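Hullasent-tabletop: two-gripper demonstrations from the student project course

Version 3 of the card. Maintained by Gwenaël Vidal for the Narkeck robotics club. Corrections go to the issue tracker, not by mail.

Summary

Hullasent-tabletop is a set of human demonstrations recorded with a pair of hand-held grippers at a table. It was collected by students as the practical part of the spring project course and is used by the club as training data for the Briltitz two-arm entry. There are 354 demonstrations in the release, split over 16 tasks. Everything was done by hand; no teleoperation data is mixed in.

How the data was collected

One student performs the task with both grippers while wearing the headset. A second student resets the table and keeps the log. Each gripper records its own wide-angle stream from the hand, and the head view is recorded separately. Position comes from the fiducial markers on the grippers. Recording began in January, and sessions were kept short, since the quality of the grasps dropped noticeably once people got tired.

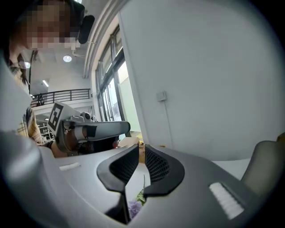

View from the right gripper, with the left gripper and its marker in sight. Face pixelated before release.

The wrist streams are stored with the full fisheye circle. We tried cropping to the center and lost the other gripper in most of the two-handed tasks, so the crop was dropped from the pipeline in version 2. Undistortion is left to the user. Calibration files are in calib/, one per gripper. The left and right files are not interchangeable. If your reprojected markers are off by a constant angle, check this first.

Contents

demos/ has one folder per demonstration, named by task and running number
calib/ has lens and hand-to-camera parameters
splits/ has the train and validation lists
tools/ has the viewer and the Ruchti converter

Each demonstration folder holds two wrist streams, one head stream, gripper poses, gripper opening and a text file with the instruction as it was read to the operator. Instructions were not cleaned up afterwards. Spelling varies.

Splits

Validation has 34 demonstrations. They were picked by operator and not at random, so nobody in validation appears in training. Results reported on the older random split are not comparable and should be marked as such.

Objects and table

The objects were whatever the students brought plus the club's stock: artificial flowers, plastic bags, boxes, soft toys, wicker containers. There is no fixed object list, and object positions were not measured. Objects that are not part of the task were often left on the table, and the instruction file does not mention them. 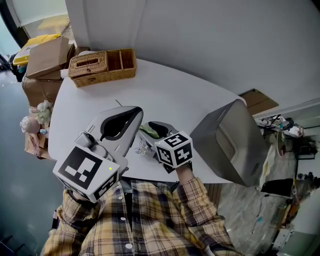
Marker tracking works best when at least two faces of a cube are visible to the head view. With the grippers close together one cube can hide the other, and the pose file then has gaps. Gaps are written as NaN and are not interpolated. The loader has a flag, fill_gaps, which is off by default. Leave it off for evaluation.

Known problems

Pose jitter is higher near the far end of the table.
Thin clear plastic is hard to label. Grasp success for bag tasks was marked by the person keeping the log and should be treated as approximate.
In about 100 demonstrations the gripper opening lags the video by a few samples. The list is in tools/lag.txt. The Ruchti converter corrects for it, the viewer does not.
Left-handed operators are underrepresented.

Privacy

Faces are pixelated in all released streams. Audio was not recorded. Operators signed the course consent form and can ask for their demonstrations to be removed; removals are listed in the changelog by running number only.

Use

Free for teaching and for student competitions. For anything else, open an issue first.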